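Grestix opens its doors in Rinmont: evening classes, shared benches and a free repair table 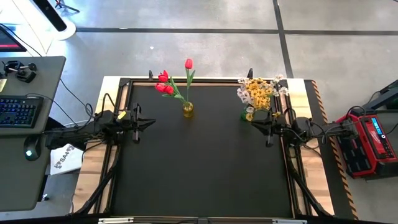

One of the workbenches at Grestix, Rinmont.

Apr 8, 2022

Hello from Rinmont! I'm Safta Barbu, and I've been writing the Grestix newsletter for long enough that I was told I might as well write the press release too. So this is me, telling you our news the way I'd tell you over a cup of tea. We are opening our new community workshop on Jalska Street this month, and I couldn't be happier about it.

If you haven't come across us before, Grestix started as a handful of people mending chairs in a borrowed garage. We met on wet evenings, shared one decent plane between us and argued about glue. Then friends started turning up with wobbly tables, then friends of friends, and by last November we had 84 paid-up members and a garage that you had to enter sideways. Something had to give, and it was very nearly the shelving.

The new place is the old Bogdan bakery, which anybody who grew up on this side of town will remember for its poppy seed rolls. It had been shut for years. The ovens are long gone, but the big front window is still there and so is the tiled step with the B on it, which I made everyone promise not to cover up. Inside we have 337 square metres, spread over the main workshop, a small finishing room at the back, and an upstairs room for classes that need chairs and a kettle more than they need sawdust.

So what can you do here? Plenty! Membership gets you bench time during opening hours, a locker if you're quick (there are 13, and I've already bagged one), and the use of all the shared hand tools. You'll need to do a short induction before you touch anything with a plug on it. It takes an hour and it's free, and you get a little card at the end that I'm rather proud of having designed.

Evening classes begin straight away. We're starting with the ones people asked for most in our autumn survey:

Sharpening for beginners – bring your bluntest chisel, we won't judge
Make a three-legged stool – four evenings, all materials included
Chair seat weaving – upstairs, with biscuits
Fixing drawers that stick – a single evening, and the one I most need myself
Finishing with oil and wax – two evenings in the back room

You don't have to be a member to book a class, and you don't have to know anything at all. When I joined I couldn't saw in a straight line. I still can't do it every time, but I've made two bookshelves and a bed for my sister's dog, and they're all standing. The dog has opinions about the bed, but that's between the two of them.

The bit I'm keenest to shout about is the free repair table. On the first and third weekends of every month, anyone can walk in with something broken and small enough to carry, and sit down with one of our members to have a go at fixing it. Wooden toys, picture frames, kitchen stools, bread boards, that sort of thing. We don't take in repairs and hand them back later. You stay, you help, and you go home knowing a bit more about your own stool. We ran a trial of it in the garage last year and the queue went down the lane, so please be patient with us on the first weekend.

We can't help with electrical items yet. I know, I know, everyone has a toaster. We're talking to someone about it and I'll write to you all the minute there's anything to say.

A word about money, as people always ask. The move was paid for by our members and by 700 donations from people in and near Rinmont, some of them a few coins in the jar on the market stall and some of them a good deal more. Every one of those names (if you gave us one) is being painted on the wall along the stairs. It's slow going, partly down to my handwriting, so if yours isn't up by the opening, it's coming. Class fees and memberships will cover the rent and the heating from here on, and there's a reduced rate for students, pensioners and anybody who's out of work. You only have to ask at the desk. We don't want paperwork from you.

We've also had heaps of timber given to us, including a whole staircase from a house being done up on the hill. Most of it is sound old pine and it's going to the stool class first. If you've got boards in your shed that you've been promising to use for ten years, do get in touch before you bring them over. Our rack is filling up fast, and we can't take anything painted or treated.

Parents have been asking about children. Under-sixteens are very welcome at the repair table with a grown-up, and we're planning a whittling morning in the summer holidays for ages ten and up. Bench time is for over-sixteens only. Pushchairs can get in through the side door on the yard, which is level with the pavement. The upstairs room has no lift, I'm sorry to say, so if stairs are a problem for you, tell us when you book and we'll run your class downstairs.

On opening day we'll have the workshop open from ten until four, with members at the benches all day, a shavings-curling contest (longest unbroken curl wins a block plane), and poppy seed rolls made to a recipe that one of the Bogdan daughters has very kindly let us borrow. I've tested them several times, purely in the interests of accuracy.

Entry is free and there's no need to book. Parking on Jalska Street is awful, so come on foot or by bike if you can – there are racks in the yard.

Notes for editors

Grestix is a members' workshop based in Rinmont. The new premises are in the former Bogdan bakery on Jalska Street, with the yard entrance to the left of the shop window.

Reporters and photographers are welcome on opening day or by arrangement beforehand. Please wear closed shoes in the workshop. For interviews or class listings, ask for Safta Barbu at the front desk during opening hours.

ENDS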